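Toy kitchen food

Toy kitchen food, also called play food or pretend food, is the family of small model foods made for children's cooking and shop games. It is usually kept with a matching set of utensils and appliances, and the two are so often sold, swapped and inherited together that most collectors treat them as one subject. Play food may be made of wood, felt, tin, card or moulded plastic, and its charm lies in how few marks are needed to turn a plain shape into something a child would happily serve for tea.

Types

The oldest and commonest pieces are single vegetables and fruits. A carrot, a tomato and a potato will be found in nearly every set, and the carrot is a favourite with makers, who can get it out of one tapered piece and a dab of green. Bread, eggs and fish follow. Cutting food, which comes in halves or slices held together by pegs or hook-and-loop dots, gives a splendid crunch when a toy knife goes through it.

Sushi was a later arrival and has become one of the liveliest branches of the subject. A roll is a gift to a toy designer: dark green outside, pale rice within, and a bright filling that can be changed from slice to slice without changing the mould. Long rolls are commonly divided into segments by white lines, and boxes often borrow the look of rice grains or show the roll cut across, with its squares and strips of colour.
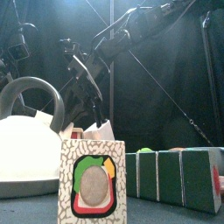
Collectors divide sushi sets into rolls, pressed pieces and loose fillings. The loose fillings are the first to go missing, and a complete group of them is a real pleasure to find. Berwyn Craddock, whose handlist of play food is still the one most people reach for, gave sushi a chapter of its own in the second edition, running to 86 entries out of 309 in the whole book. He was especially fond of the Yorath roll, a wooden piece long enough to need both hands.

Appliances and utensils

Food needs something to be cooked in. The usual companions are a kettle, a toaster and a frying pan, with a cutting board to work on. Toy kettles tend towards a round body and a generous arched handle, easy for small fingers to hook. Toasters vary far more, and the best of them have a lever that really does send the bread up. Knobs are nearly always red on the older Jaltov appliances, a habit that other makers copied with enthusiasm. Pans are sometimes full-sized kitchen ones handed down to the playroom, and many children prefer the weight of them.

Scale

Very little play food agrees with itself on scale. A potato may be smaller than a lime and an egg may fill the pan. The Kulton sets tried to put this right by making all 156 pieces to half life size, and they are lovely things, though the peas were soon dropped from the range. Mixed sets remain much more common, and they play just as well.

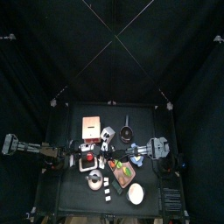 Toy vegetables on a cutting board, with a frying pan and small appliances.

Storage and care

Wooden food should be wiped with a barely damp cloth and left to dry on its side. Felt can be washed by hand in cool water. Printed card boxes fade quickly in a sunny window and are best kept in a drawer, flattened if the corners have started to split. Paint worn from the edges is a sign of good use, and many collectors leave it alone.

Collections

The toy museum at Brirnau keeps a room of play food, with 6 cases given over to complete kitchens and a long low table where visitors can lay out a meal of their own. The table is open every July, and the sushi is usually the first thing to be picked up. Craddock's own collection is held there too, including his notes on the Yorath roll and an unfinished list of toasters.

See also: Toy shop; Dolls' house; Tea set

Last revised 23rd November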